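By Tegwen Lougher
June

The Case for Keeping the Small Branch Library Open in the Evening

Public institutions tend to set their hours once and then defend them for decades. The branch library at Patwood opens in the morning and closes at 5 p.m., as it did when most households in the district had an adult at home during the day. That condition passed long ago. The hours remain, and they now decide who may use the building more firmly than any rule of membership does.

The argument of this essay is a narrow one. It does not ask for a larger building, a longer catalog or a new service. It asks that the hours already paid for be moved, on two evenings a week, to a time when working residents can reach the door. The district is being asked to accept a later start on those same days, and the cost to the budget would be small.

Those who oppose the change usually point to the daytime visitor. Their concern deserves respect. Retired residents, parents of young children and people looking for work rely on the morning hours, and many of them prefer not to travel after dark. A proposal that served one group by shutting out another would be a poor one. Two later mornings out of the week, announced well in advance and kept without exception, would leave most of that use undisturbed.

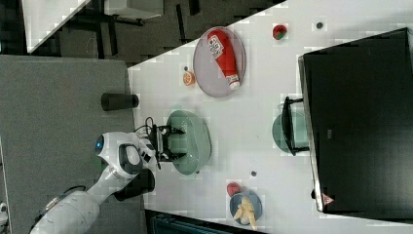
Glenys Lougher disagrees, and has asked that her view be recorded in full: the morning reader comes for the newspapers, the newspapers are of little use by noon, and a library that opens late has failed that reader on that day, whatever it offers to others at 8 in the evening. She would sooner see the evenings added and nothing taken away. On the principle, she is right. If the district can find the money for additional hours, it should do so, and this proposal should be set aside without regret. The budget adopted for the coming year suggests that it will not.

There is also the matter of evidence. The district reports visits by the hour, and the evening hours naturally show none. This has been cited more than once at public meetings as a sign that there is no demand. A closed building cannot record the people who would have entered it. Better evidence comes from the petition delivered last spring, which carried 428 signatures from a branch area of modest size. Hefin Powell, writing in reply to the petition, observed that a signature costs less effort than a visit. The point is fair, and it is the reason a trial is preferable to a permanent change.

A trial must be long enough to be honest. Habits form slowly, and residents who have gone years without an evening library will not rearrange their week at the first notice. A period of six weeks, which has been suggested, would measure little beyond how quickly word travels. A full year would cover the school term, the summer and the dark months, and would allow the figures to be compared season by season.

Staffing is the more serious difficulty. Evening work falls hardest on employees with families, and no schedule should be imposed on them to satisfy an essay. Angharad Sayce has proposed that evening shifts be offered first to those who want them, with a fixed rotation used only where openings remain. The district would do well to adopt this in writing before any trial begins. It should also settle the question of two people on duty at all times, which has been raised for good reason and left unanswered.
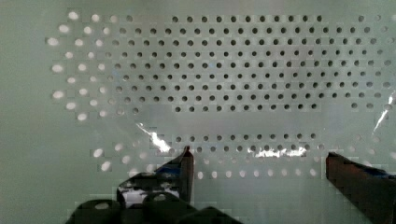

Who should decide whether the trial has worked? The library board should, at an open meeting, using measures it has published before the first evening session is held.

Those measures need not be elaborate. The number of loans matters, but a library is also a place to sit at a table, to use a printer, to fill out a form with some help close by. If loans alone are counted, the evenings may look weak while serving exactly the people they were meant to serve. The board should record visits and requests for help as well, and should report the morning figures beside them so that any loss is plain.

The board meets again before the summer recess. The item has been carried over from two previous agendas and should be brought to a vote.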